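Dusting the amplifier shelf
Posted in August by Navaratnam

The hi-fi and its boxes came off the shelf on Monday for their half-yearly clean. I have done this 2 times a year since moving to Clokbridge, and the method has settled enough to be worth writing down.

The problem is gloss. Matt black plastic hides dust and tolerates almost any cloth. Gloss black shows every particle and keeps a record of every careless wipe as a set of fine swirls, best seen at a low angle in the evening. Kitchen roll is too coarse. An old T-shirt is acceptable until you reach a seam. I now use a looped microfibre cloth, the shaggy sort sold for car interiors, and nothing else touches the shiny parts.

1. Clear the table and wipe it first. Grit on the table ends up on the underside of whatever you put down, and from there on the shelf.

2. Shake the cloth outdoors. If it has a hanging loop or a trimmed edge, fold the pile over so that only the loops meet the surface. Stitching scratches.

3. Work from the top down with no pressure. The first pass is for lifting dust, and the cloth should move under little more than its own weight. Refold to a clean part for each face.

4. Do the sides and the narrow places between things. I leave a hand's width between tall items so that a cloth will go down the gap. Bunch it up for corners and go round stickers, never across them, as a lifted edge collects fluff for ever.
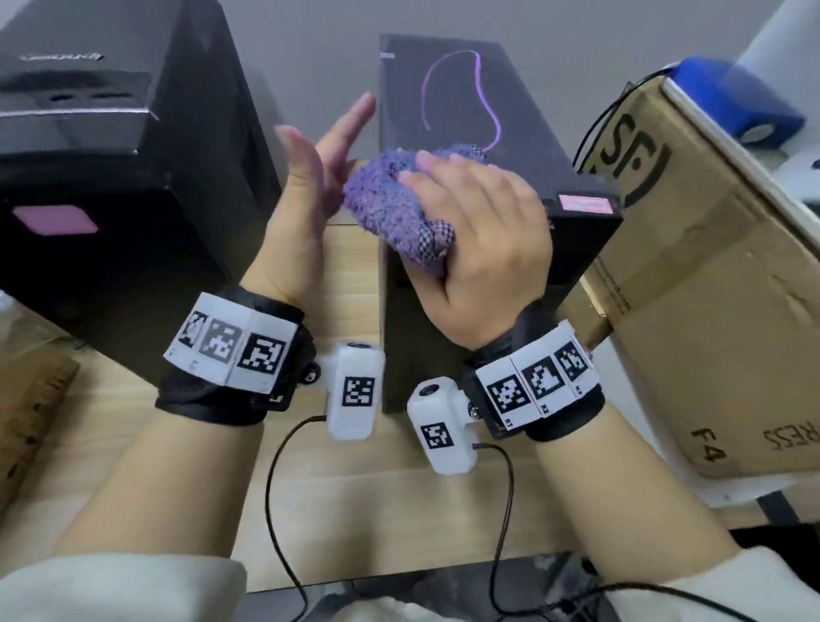

5. Fingerprints come last. One corner of the cloth, slightly damp with distilled water, then a dry corner straight after. I stopped using spray cleaner when a bottle of Pliltard left a haze on a front panel that took 5 passes to remove. It may be fine on glass.

Washing the cloth

Forty degrees, no fabric softener, and kept away from cotton towels. Softener coats the fibres and the cloth then pushes dust about without holding it. Air dry. Mine is one of a pair from Stidavberg and shows no flattening of the pile so far, though the other went to the car and is no longer fit for indoor use.

The whole job takes under an hour, most of it spent reconnecting speaker cable. The shelf is 301 mm deep, so anything with stiff leads at the back has to go in at an angle – plug in first, then turn it square. I have yet to find a better order than that.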